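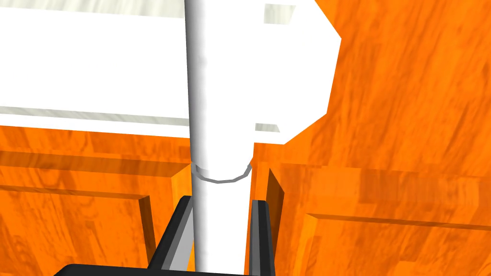 Municipal Services / Shelter & Housing / Bed Register

Ticket: Nightly bed report to city understates capacity at Harncombe
Opened: July 15, 2022
Opened by: Florin Costache, shelter operations
Assigned to: Bogdan Bogdan, application support
Product: Multwood (bed register, nightly export)
Priority: High
Status: Resolved, pending one follow-up

Original report (Florin Costache)

The overnight report that goes from Multwood to the city's shelter desk lists 18 beds for Harncombe. We have 32 and all of them are licensed and in use. The intake screen at the front desk shows the right number. The PDF shows the wrong number, and the city's central intake line works from the PDF.

Last night central intake told callers we were full when we still had vacant beds on the upper floor. Outreach staff phoned us directly to check, so the beds were used in the end, but only after a long delay. I have told the desk to phone the vacancy count through by hand each evening until this is fixed.

I checked whether anyone had marked the upper floor out of service. It is not marked. I also logged out and back in, cleared the browser cache and ran the report from the second workstation. Same result each time.

Reply 1 (Bogdan Bogdan)

Received. Please leave the phone procedure in place. Please do not edit, close or re-create any bed records at Harncombe while this is open, as the edit history is needed to trace the fault.

Could you send me:
- the PDF as received by the city
- the on-screen bed list, printed at the same hour
- the name of the user account the nightly job runs under
- whether the weekly funding summary is affected as well

Reply 2 (Florin Costache)

Both files sent. The account is the shared one set up by Mak when they did the installation. I do not have its password and never have.

The weekly summary is odd. It gives our capacity as 224 bed-nights, which is correct for the week, but the occupancy line underneath is far too low. By that sheet we ran at barely more than half. Our funding is reviewed against that percentage and I would like it corrected before finance sees it.

Reply 3 (Bogdan Bogdan)

The split between those two lines is useful. Weekly capacity is calculated from the room table: beds multiplied by nights. Occupancy is calculated from the status history, where a new row is written each time a bed is reserved, occupied, vacated, held for cleaning or released. The nightly PDF also reads the status history. The front desk screen does not. It reads a current-status field stored on the bed record itself.

So the two correct values share a source and the two incorrect values share a source. I am treating this as a history query fault and not a room set-up fault.

Tests run on the staging copy:

Test A. Ran the nightly job under my own account with full permissions. Output identical to the city's PDF. Shared account permissions ruled out.

Test B. Ran the job for the Boster site only. All beds present. Boster is a small family site with long stays, so its history table is short.

Test C. Ran the job for Harncombe with the date range limited to the current month. All beds present, statuses correct.

Test D. Ran the job for Harncombe with the default range, which begins at the start of the funding year. Upper floor missing again.

The fault follows the amount of history requested. Room, floor and user have no bearing on it.
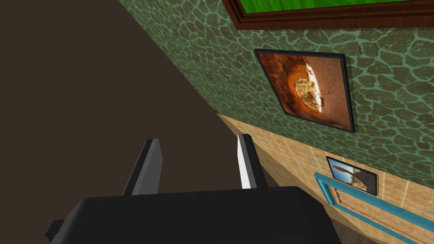

Test E was a read of the raw query output before the PDF template is applied. The returned set stops at exactly 1000 rows, part way through the history of a single bed, with no error and no end marker. Every stay is stored as a pair, an opening row and a closing row, and the job expects both. A pair with nothing between its halves is a valid state, and the job reports that bed as vacant. A single row without its partner is not a valid state. The job discards the bed entirely and writes no warning. The bed at the cut-off point is therefore dropped, and the beds sorted after it never arrive at all.

Rows are sorted by bed label and then by time. Ground floor labels sort first. As ground floor history grows, the upper floor is pushed past the limit one bed at a time, which means the reported total has been shrinking gradually and did not drop overnight. Florin, can you confirm from older PDFs?

Reply 4 (Florin Costache)

Confirmed. I went back through the PDFs in the shared mailbox. The total was right in spring, then one bed short, then a few, and down from there. We took it for the usual out-of-service beds during the mattress replacement. Central intake has been working from low numbers for weeks.

Who set a limit on the rows?

Reply 5 (Bogdan Bogdan)

The limit came in with the Multwood update last October. The release notes list it under performance: large history requests are returned in pages, and the calling job must ask for the next page until none remain. The interactive reports were changed to do this. The nightly job is a custom script written by Mak at installation and was not part of the standard product, so it was not changed. It requests the first page and treats it as the whole.

It passed unnoticed through the winter because the history at that point still fitted in a page once the funding year rolled over.

Work done on staging:
1. Script amended to request successive pages until an empty page is returned.
2. Any bed with an unmatched row is now printed in the PDF as STATUS UNKNOWN, PHONE SITE. It is no longer removed.
3. A check was added before sending. The number of beds in the PDF must match the room table. If it does not, the PDF is held and an email goes to the site supervisor and to me. 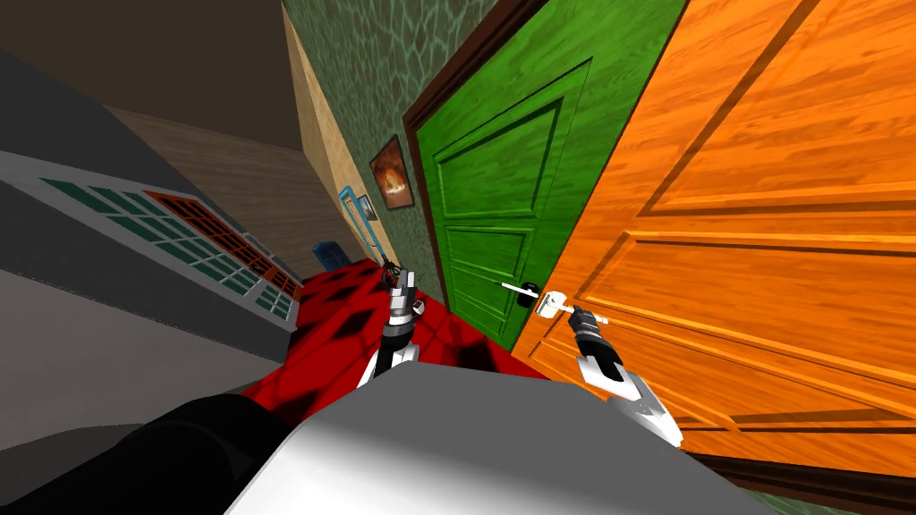 The third item is the one I would ask you to review, as a held PDF means the city receives nothing that evening until somebody acts on the email. If you would sooner have the PDF go out with a warning line across the top, that is a small change. Tell me which.

Reply 6 (Florin Costache)

Send it with the warning. A late sheet is worse for us than a sheet with a caution on it, and central intake will phone if they see one. The email should go to the evening lead and not to the supervisor, who is off shift by then.

Also please use the word "closed" and not "unavailable" for beds held for repair. The city's staff read "unavailable" as occupied.

Reply 7 (Bogdan Bogdan)

Both changes made. Deployed to production after the overnight run. A manual run straight afterward gave 32 beds, with every status matching the printed desk list. Boster output unchanged from the previous version.

The weekly summary used the same query and has been given the same correction. I re-ran the affected weeks and placed the revised sheets in the reports folder with the suffix REV. The originals have been kept beside them for audit. Please forward the revised set to finance from your side, as I am not on their distribution list.

The shared account has been replaced with a service account limited to reading history. The old login has been disabled. If anything else at the shelter was using it, that process will now fail with an authentication message. Please report it here and do not ask for the login to be re-enabled.

Reply 8 (Florin Costache)

The PDF came through this evening with the full list. Central intake confirmed the same number by phone. I have stopped the manual call.

One thing did fail with the authentication message: the linen order, which apparently pulls the vacated beds each morning. Laundry got a blank sheet and counted by hand.

Reply 9 (Bogdan Bogdan)

Found it. The linen job is a second script by Mak in the same folder, not listed in the hand-over notes. It has the same paging fault, so the orders for the upper floor will have been short as well. I have moved it to the new service account and applied the page loop. Tomorrow's sheet should be complete. Please compare it against the desk list once before relying on it.

Outstanding

- Mak has been asked for a full list of scripts supplied with the installation. No reply yet.
- Florin Costache to write to the city's shelter desk with the corrected capacity for the affected period, so that the refusal figures can be annotated.
- Ticket to remain open until the list from Mak is received and each script on it has been checked for paging.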